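Camping box, round one

2023-08-07

Quick one tonight because I've got bread in the oven and a load of washing still on the line. Long weekend away coming up, two nights, same site as last year, and the camping box has not been opened since we shoved it in the shed. You can guess how that went. Spider in the billy. Half a packet of marshmallows gone to cement. Three tea towels that I ended up putting straight in the bin, sorry tea towels.

Anyway. Kitchen stuff first, as that's the bit I always leave and then we end up eating beans out of a mug with a serving spoon.

The tub itself is a Kesteo one, the big one with clip handles, and one of the clips has gone. Still shuts if you lean on it. I looked at getting a Voston with the wheels but they're dear and the wheels are useless on gravel, so the old one gets a strap round it and another year. Strap is from the roof racks. Must remember to put it back.

Gas: one full canister, one that sloshes a bit. Matches were damp so new matches. Long tongs, the good knife in its cardboard sleeve, chopping board, can opener (the one that works, the other one can go to the op shop or possibly the tip). Frypan has to come from the house, can't be bothered with the thin one any more, it burns eggs on one side and leaves them raw on the other.

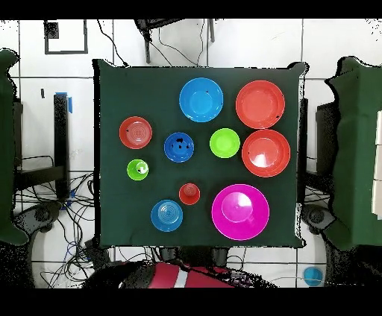

Plastic dishes are the one part of camping I refuse to upgrade. I had a look at the enamel sets in De Bruijn in July, very nice, very cream and navy, and then I thought about them getting dropped on the concrete at the camp kitchen and put them back. Ours don't match and I like it. Everyone grabs a colour and that's their bowl for the weekend, no arguments about who left what in the sink. The big magenta one is salad, or chips, depending how organised I am. Blue bowls for porridge, red plates for anything off the barbecue. The little green cup and the little red one are a pain to pack as they never sit inside anything properly, so this year they're getting stuffed with the pegs and the salt and pepper.

Packing order, mostly for me so I stop working it out from scratch every time:

Plates flat on the bottom, biggest first.
Bowls stacked on top, magenta on the outside.
Cups down the side with the small bits in them.
Tea towel over the lot so it doesn't rattle for the whole drive.
Cutlery roll last – you always want a fork before you want anything else.

Washing up tub goes over the top upside down with the sponge and detergent underneath. Decant the detergent!! 300 ml is heaps for two nights. Last time the full bottle leaked and we had lemon flavoured everything, including the bread.

Still to do: tent pegs, find the mallet, air the sleeping bags, and sort out teh esky, which has a smell. I've got it sitting open on the back step with bicarb in it. If that doesn't shift it I'll try the Rastesa spray from under the laundry sink, though that has its own smell, sort of like a dentist.

Oven's beeping. More tomorow if I find the mallet.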